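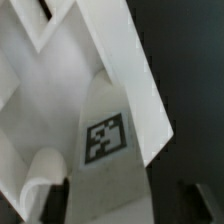
Projects > Gasville > Progress reports

Progress report to the Gunnlaugsson fund, 5/9/26
Prepared by Jana Meinecke

Work in this period went into estimating grip force from finger position alone, without a force sensor. The method compares the pose of the marker on the finger with the commanded opening of the gripper. The difference between the two is taken as bending, and a fitted curve turns it into a force.

We recorded 2485 grasps at the Gasville lab. Malte Baumgart held back 100 of them for testing and did not use them in fitting. On 44 of the test grasps the estimate was good enough to stop the gripper at the set force. The rest were mostly very light contacts, where the bending is smaller than the error in the marker pose. This is below what we proposed.

Two changes are under way. Thắng Tiêu is averaging the marker pose over several readings, which costs some speed. Reinhold Rothe is refitting the curve separately for opening and closing, as the finger does not return along the same path — we had treated it as if it did.

The Plodlow trial has moved to November. Rüdiger Ackermann has agreed the new date with the site. Spending is in line with the plan, apart from the spare fingers, which were ordered early. We ask that the unspent travel money be carried over to cover the trial.

Shares: 2 | Comments: 0

Contact | Back to top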